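Fri 29 December

In at half past eight. Building cold, heating on its holiday setting. Only the bench and the lights on our side switched on.

Carried on with the grip fault. Went back over the log from the start, as I no longer trusted my own notes from before the break. Since November we have 1,431 recorded grasps on the Stindari arm with the padded fingers. Of those, 71 are marked as slips. I had been treating them all as the same thing and they are two different things. Some are plain misses, where the arm came down in the wrong place and the fingers closed on an end. The others are the ones that matter. The fingers close in the right place, the controller reports a good hold, the arm lifts, and the object rolls out between the fingers on the way up.

The rolling ones are all cylinders. No boxes and no bags. I should have seen that weeks ago, but the log sorts by date and the object type is in a column I keep hidden because it makes the sheet too wide. Unhid it and left it unhidden.

The safety side of this is the bit I have to write up properly. On the last working day before the break a cylinder came out at full height, hit the board and went off the edge on the walkway side. It landed where a person would stand to reset the arm. There was no one there, but the controller still showed a good hold for the rest of the move and carried on to the drop point with empty fingers. The guard did not trip. It had no reason to, as nothing had crossed it from outside. I have filed it as a near miss and the arm stays locked off until that is answered. The key is in the drawer and the tag is on the isolator.

With the arm off, the work today was all by hand. We put the cylinder down diagonally on the white board and took hold of it near the middle with the hand-held gripper, next to the label, one finger on the near side and one behind. Then the same again at other angles. Slow going, but it lets you feel what the fingers are doing, and the numbers from the arm never told me that.

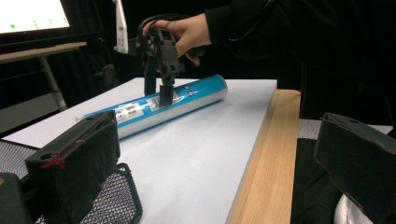 Why did the controller report a good hold when the object was already turning?

The hold signal comes only from finger position and motor current, and a cylinder can roll between two closed fingers without changing either of them enough to cross the limit.

I wrote that at the top of the report, as it is what people will want to know first. The limit was set by Jurkier when they supplied the controller, and it was set for boxes. Nobody here changed it when we started on round objects. That includes me. I had the manual open in November for a different reason and went straight past the page.

Ate lunch at the desk. Rang the Jurkier support line and got the recording, closed until the new year. Sent an email instead with the near miss form attached and asked two things: whether the limit can be changed per object, and whether the controller can stop the lift if the current drops even slightly after closing. I expect the first answer to be easy and the second to cost money.

Afternoon, replayed the current traces for the rolling slips. On most of them there is a small dip shortly after the lift begins. It lasts 50 milliseconds or so on the screen when you know to look for it, and then the trace settles again at nearly the same level. A filter in the software smooths it away before the check is made. Without the filter there would have been too many false stops, which I remember us complaining about on the old Prullia cell. So the filter went in and the complaint went away.

Pulled 296 good grasps at random to see if the same dip turns up there. Got through a fair part of them before my eyes gave out. A few do show it, so a plain threshold will not be enough. It may need the dip and the object type together. Will finish the rest before saying so in the report.

Still to do: board needs a raised lip on the walkway side whatever the controller people say. Measured up for it. Ngubane can cut aluminium angle to length but not until they reopen. Until then the reset position moves to the other side of the bench, and I have put tape on the floor and changed the sheet on the wall.

Backed up the traces, put the gripper on charge, left at twenty to five. Already dark. Forgot my scarf.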